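# kuraritz-parts

Cross-reference table for out-of-production parts on the Kuraritz K2 coupe and wagon. Each row links an original part number to whatever can still be bought or made for it. The current file has 3,818 rows.

## Files

- `parts.csv`: the main table
- `suppliers.csv`: names and codes for sellers and small makers
- `notes/`: fitting notes, one text file per part group

## Columns in parts.csv

| Column | Meaning |
|---|---|
| `oem_no` | Original number, no spaces or dashes |
| `group` | Two-letter code from the factory catalog |
| `status` | `new`, `repro`, `used` or `none` |
| `supplier` | Code from `suppliers.csv` |
| `checked` | Initials of the person who test-fitted it |

An empty `checked` field means the match comes from paper catalogs only. Please don't order brake or steering parts on the strength of one of those.

## Sources

Most numbers were typed in by Yareli Maldonado from the Lindham dealer microfiche. Zoltán Csonka added the Jornik trim list, with 33 door seal and window channel numbers that the factory catalog leaves out. 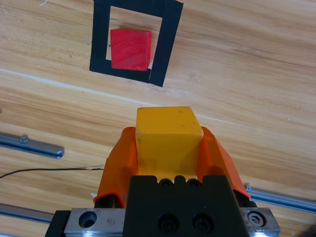 Wagon tailgate parts are still thin. Roughly 80 rows in group `TG` have status `none`, and some of those may be wrong, as Hinojosa has restarted its hinge line and we haven't gone through the new price list.

## Known problems

- Superseded numbers appear as separate rows.
- Left and right headlamp bowls are swapped in version 2. Fixed in the current file.

## Corrections

Open an issue with the part number and a source. Natalia Contreras merges changes to the table; Soledad Camacho looks after the fitting notes.

Last updated 10/30/26.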